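Solís Valley Community Boards
Home Forums Schools & Colleges Members Log in
Search this forum... Go

Schools & Colleges > Higher Ed
New satellite campus in Asard – anyone buying it?

millrace_dad
So the governor's office says Asard gets a two-year technical campus, open for fall classes, 18 programs. I read the release twice and couldn't find a word on who teaches them. The old Luvari building still has plywood on the east side. My daughter is a junior and her counselor is already handing out the flyer.

Has anybody seen a budget line for this?

tessellate
There's a budget line. It covers building work and "startup staffing," with no number of positions given. I wouldn't plan a kid's future around it.

hirik_native
You people would complain about free money. Hirik got the same promise and now we have a campus. My nephew finished the HVAC certificate there and works full time. Kids in Asard currently ride the bus over an hour each way.

millrace_dad
How many programs did Hirik announce, and how many are running?

hirik_native
Announced 6, running 3 the last I checked. Still three more than before.

tessellate
Half. And one of those is the welding course the high school used to run in the evenings, moved over and renamed.

R. Garcia
Raquel Garcia here, I teach math part time at Hirik. The welding course did come from the high school, but it's longer now and it carries credit, so "renamed" is unfair. What bothers me more is staffing. Most of us are on one-term contracts. The two programs that got dropped before they opened had students signed up and no instructor. The third one is listed as "deferred," whatever that means this year.

If Asard opens the same way, I'd want to see signed instructors by June. Equipment can show up late. A teacher can't.

hirik_native
Fair enough on the contracts. I still say open the doors and fix it as you go.

quietporch
Easy to say when it isn't your tuition. My son lost a semester to "fix it as you go" – and the credits didn't transfer either.

millrace_dad
That's my next question. Is Asard accredited on its own or under Hirik?

R. Garcia
Under Hirik for now, as far as I've been told. Get it in writing from the registrar before you pay a deposit. Ask about the specific program, too.

tessellate
"As far as I've been told" is how every one of these threads ends up. No offense to Raquel.

R. Garcia
None taken. I'd like it in writing too.

dunmore22
Wasn't there supposed to be a computer graphics program? That's the one my kid wants.

quietporch
It's on the list. No course pages yet, only a title.

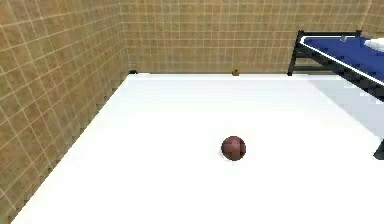
Page 2: What to ask at the open meeting

millrace_dad
Starting a list since the meeting's at 7 p.m. in the library and they usually cut off comments early. So far I have instructors under contract, accreditation, and whether the bus from the east side will run for evening classes.

tessellate
Add what happens to deposits if a program gets deferred. Make them say "refund" out loud.

hirik_native
I'll be there too, asking them to hurry up.

quietporch
Ask for the enrollment minimum per class. Hirik never published one.

millrace_dad
Added both. I'll post whatever answers we get, if we get any.

Contact the moderators | © Solís Valley Community Boards | Back to top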